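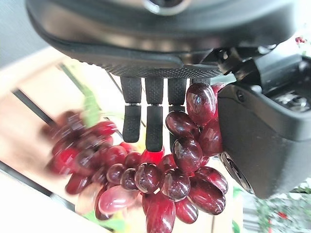 **Nyarko House Kitchen Club – tips page**

Updated 10th April

Fruit and the small refrigerator were the two things members asked for at the last meeting, so most of this page covers those. The knife and cutting board notes have moved to the October sheet, which is still pinned inside the pantry door.

## Grapes

Leave grapes unwashed until the day you want them. Water sitting between the grapes softens the skins, and one soft grape will spoil the ones touching it. Go over the bunch when you get home and pull off anything split or leaking.

Keep them on the stem. A grape pulled off by hand usually tears a little at the top and dries out or molds from there. If you need a small portion, snip a side branch with scissors.

Store them in the bag they came in if it has holes. A bowl lined with a paper towel also works. Put them toward the back of the refrigerator, away from onions and cut garlic.

To wash, set the bunch in a colander and run cold water over it, turning it so the water gets to the middle. Shake, then lay it on a dish towel. For small children, cut each grape lengthwise into quarters.

To freeze, wash, dry completely, take off the stems and spread the grapes on a tray in a single layer. Bag them once they are hard. Grapes that go in damp come out as one lump.

## Other fruit

- Apples keep longest in the crisper drawer, in their own bag. They make nearby greens turn yellow.
- Bananas stay on the counter. The skins go dark in the cold, but the inside is still good for baking.
- Berries go in a shallow container with a paper towel under them.
- Lemons dry out on the counter within a week or so. A closed bag in the refrigerator keeps them much longer.
- Peaches and pears ripen on the counter, then move to the refrigerator for up to three days.

## The small refrigerator

The Pralura in the back kitchen runs colder than the big one. Keep the dial at 2. At 3, lettuce on the top shelf freezes along the back wall.

Wipe the door seal with warm water and a little dish soap, then dry it. If the door still won't hold a slip of paper when closed, the seal needs replacing. Tell whoever is running the next session and write it on the board.

For smells, take everything out first and check under the drawers. Baking soda helps with what's left, but it won't cover up a leaking package of chicken.

## Stains from dark fruit

Rinse from the back of the cloth with cold water as soon as you can. Dab on white vinegar, leave it for five minutes and rinse again before it goes in the wash. Check the spot before using the dryer – heat sets it.

On the white counter, a paste of baking soda and water takes off most juice marks. Don't use the green scrubbing pads there. They leave scratches, and the scratches hold the next stain.

## Supplies

Paper towels and bags are in the Stisura cabinet, second shelf. The Vivano colander has a loose foot, so set it in the sink before filling it. Scissors for food have the red tape on the handle and go back in the drawer by the stove.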